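# Gripper keeps letting spur gears twist when it picks them up

**benchrat_70**

Hi all! I'm building a little gear-loading setup on my table at home (calling it Susmont, don't ask) and I've got most of it going. The arm picks up a spur gear and sets it on a white ring-shaped plate. The trouble is the third one - it keeps ending up a few degrees off and then the teeth won't mesh.

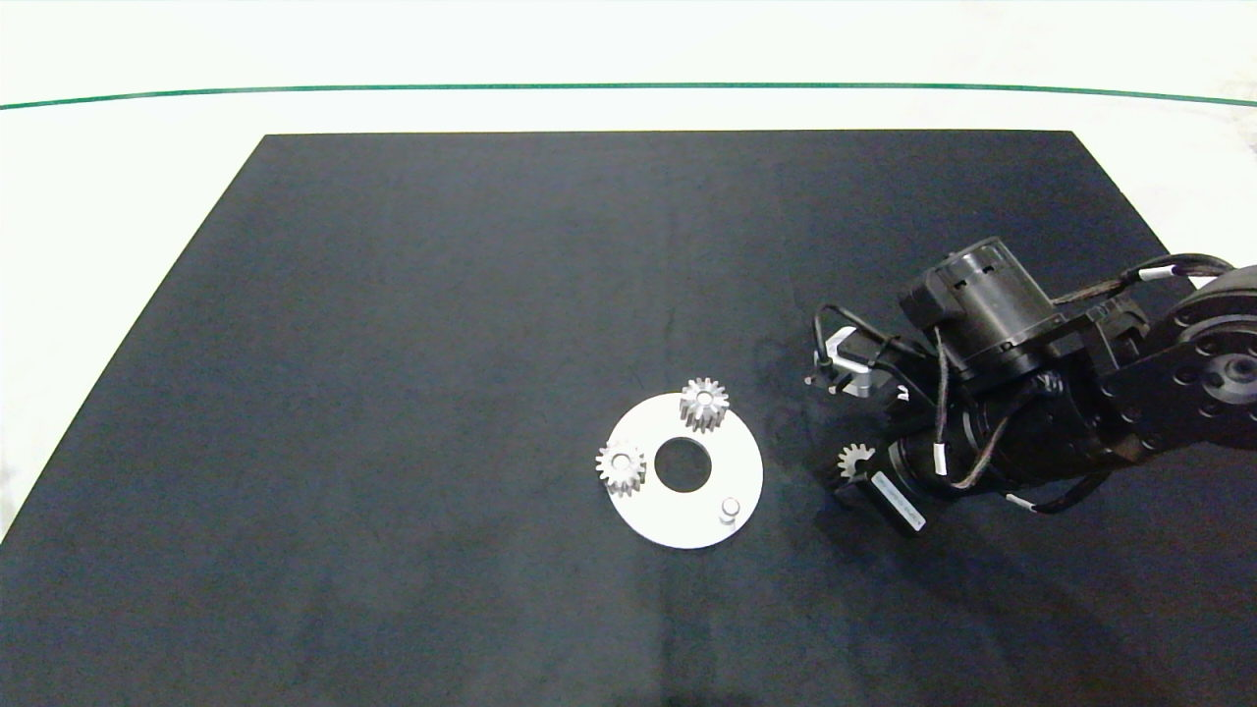

*Two gears on the plate, third one in the gripper.*

My fingers are slotted, with a rough grippy strip on the inside faces. I've tried closing slower and it made no difference. I have 2 sizes of gear, and the approach is the same for both. Last thing I see on the wrist camera before closing:

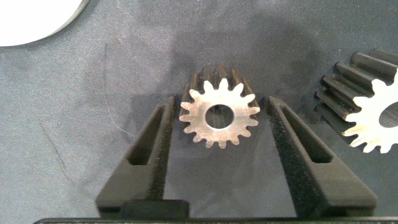
*Fingers on either side of the smaller gear.*

Is it the pads or my approach angle? I'd love to fix this by Friday.

**Ondex**

I'd look at where the pads meet the teeth before you touch any code. Soft pads will give a bit, and if one side lands on a tooth tip and the other lands in a valley, the gear rolls until it's happy.
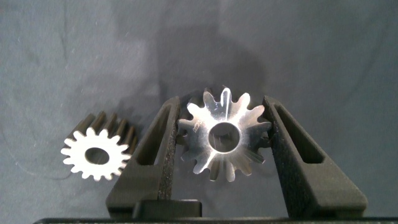
Try turning the wrist 5 degrees either way and gripping again, same gear, same spot. If the error changes with the wrist, it's tooth contact. On mine I ended up giving the wrist a tiny wiggle while lowering, so the teeth find each other, and that took care of most of it (not all!). Slower closing never helped me either.

**heffernan_shop**

pads. swap them

**benchrat_70**

Tried the wrist thing tonight and yes, the error moves with it! Adding the wiggle next. I'm back to this position for each run: 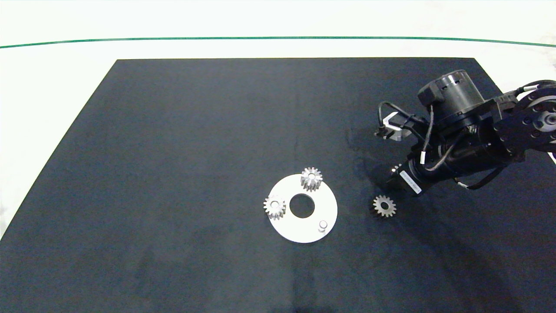
*Third gear on the mat, open spot on the plate by the peg.*

Will still order new pads, mine have done 2,000 grips at least.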